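Pliltlow Mending Night is back for January!

Our free mending evenings return to the Cormier Street hall this January, and I could not be more pleased. Doors at 6:30 pm, needles out by 7. 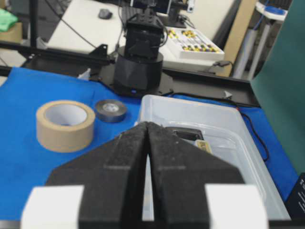 Do I need to know how to sew before I come?

Beginners are very welcome, and we'll start you off with a running stitch and a button. Bring one thing you'd love to wear again (a sock, a coat lining, jeans gone at the knee) and we'll find you a seat next to someone patient.

Last year 676 pieces of clothing were fixed at these evenings, and my favorite was a wool coat from the Birel thrift shop that got a whole new collar! This season Ardalan Naseri is teaching darning on a wooden mushroom, plus a short session on patching elbows so the patch shows and looks good doing it.

We have 55 seats each evening, so please put your name on the sheet by the library desk. Thread and needles are free. Zippers are the one thing we can't stock in every length, so measure yours and bring a replacement if you can. Tea is on from the start, and there's usually cake.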